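Notizen zum Vortrag: Wie viel Wasser trinken wir wirklich?
Abendkurs Ernährung und Alltag, Tillavmont, Beginn 18 Uhr

Einstieg (langsam sprechen, zuerst begrüßen)

Guten Abend. Ich heiße Mircea Bălan, ich habe lange in der Küche einer Kantine gearbeitet und danach Ernährungsberatung gelernt. Deutsch ist meine dritte Sprache. Bitte unterbrechen Sie mich, wenn ein Wort nicht klar ist.

Frage an den Saal: Wer weiß, was er heute seit dem Frühstück getrunken hat? Hände zeigen lassen, kurz warten.

Teil eins: Das Trinkprotokoll

Im Mai habe ich mit Peninah Kinyua ein kleines Projekt gemacht, es heißt Kirui. 117 Personen haben eine Woche lang aufgeschrieben, was sie trinken. Wir haben keine Wissenschaft gemacht, das muss ich gleich am Anfang sagen. Wir wollten nur sehen, ob das Aufschreiben im Alltag möglich ist.

Die meisten haben am ersten Tag sehr genau geschrieben und am vierten Tag fast nichts mehr. 20 Personen haben die Woche ganz ausgefüllt. Eine Teilnehmerin hat uns 3000 Milliliter pro Tag gemeldet, immer genau dieselbe Zahl. Im Gespräch hat sie erklärt, dass sie die Menge am Morgen eingetragen hat, als Plan für den Tag. (Hier lachen die Leute meistens. Nicht zu schnell weitersprechen.)

Teil zwei: Was zählt als Trinken?

Darüber wurde am meisten gestritten. Kaffee zählt, das überrascht viele ältere Teilnehmer. Tee zählt natürlich auch. Suppe haben wir nach langer Diskussion ebenfalls erlaubt, aber nur die Brühe, und niemand von uns konnte gut sagen, wie man die Brühe von den Nudeln trennt. Wassermelone und Gurke haben wir weggelassen, obwohl sie viel Wasser enthalten.

Falls die Frage nach Alkohol kommt: kurz antworten, dass wir ihn getrennt notiert haben. Nicht in die Diskussion hineingehen, dafür fehlt die Zeit.

Teil drei: Mengen schätzen

Wir schätzen Flüssigkeit schlecht, und die Form des Gefäßes spielt dabei eine große Rolle. Ein hohes, schmales Glas wirkt voller als ein niedriges, breites. Bei einer Dose oder Flasche kann man die Menge meistens ablesen, bei einer Schüssel muss man raten. 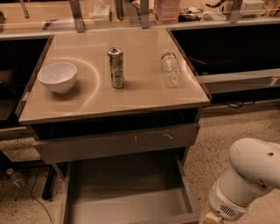 Mein Rat ist darum einfach: Messen Sie einmal zu Hause Ihre Lieblingstasse aus. Mit einem Messbecher dauert das nicht lange, und danach genügt es, die Tassen zu notieren. Peninah hat im Büro von Pillard eine Tasse, von der sie immer glaubte, es passe sehr wenig hinein. Nach dem Messen musste sie ihr halbes Protokoll korrigieren.

Wer lieber das Telefon benutzt, kann das auch tun. Ich selbst schreibe auf Papier, weil ich das Telefon beim Essen nicht am Tisch haben möchte.

Übung, 2 Minuten: Jeder schreibt auf, was er gestern Abend getrunken hat, und vergleicht mit dem Nachbarn. Blätter liegen am Eingang, Stifte bitte wieder einsammeln, sie gehören dem Verein Vavik.

Zum Schluss

Wer Herz- oder Nierenprobleme hat, soll die Trinkmenge mit dem Arzt besprechen. Diesen Satz auf keinen Fall vergessen, auch wenn die Zeit knapp ist. Danach Fragen. Das Protokollblatt kann man bei Peninah bekommen, sie sitzt hinten neben der Tür.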